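Subject: Re: [bandwood-kitchen] Cups, again

Quoting from the earlier message:

> Could whoever does the ordering explain why we need paper cups at all? We have mugs. We also seem to have 200 cups lying about in sleeves, and every time I open the cupboard over the sink one of the sleeves lands on my head. Also, are these the ones that leaked in March?

Taking those in the order they hurt.

We need paper cups because the mugs go home with people. We started with 40 mugs. There are now 18, and one of those is being used for pens. I'm not accusing the second floor of anything, I only mention that it's warm up there and smells of soup.

They aren't the ones that leaked. Those came from Flaveo and I've recycled the lot. The new ones are from Ngui, and as I no longer trust anybody's cups I looked down the inside of one before putting my name to it. The seam runs down the wall and carries on over the base, and the base sits in a thin tan ring where it joins.
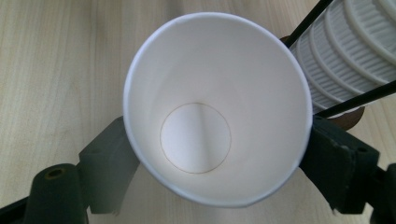
*Inside of a cup, with the seam and the ring at the bottom. Best I can do without cutting one in half.*

I then filled one with tea and left it on my own desk, on top of the Kamus invoice (number 2956, for anyone who likes to check). The invoice is still legible, so I'm calling that a pass.

As for the sleeves and your head, I agree that the cupboard was a poor idea. Cups now live on the light wooden table, in the holder. Please stack them there and leave the cupboard for tea towels, which at least fall softly.
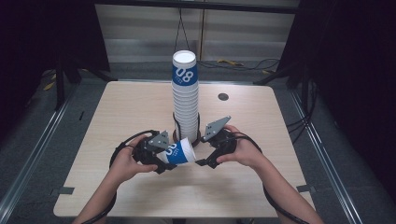 *Cups on the table, the tall stack in its holder and a single one on its side in front.*

Two requests. Take from the top, one at a time - if you pull two apart and find you've got three, put the spares back. And please don't stand a used cup next to the holder and wander off. It looks exactly like a clean one that somebody has kindly set out for you, and I've already made that mistake once this month.

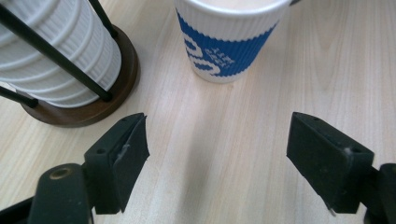

The holder has a round wooden base with thin black rods to keep the stack in, and it wasn't expensive, before anyone asks. It came out of the biscuit money. If you'd like the biscuits back, return a mug.

Bandwood kitchen rota (orders and complaints)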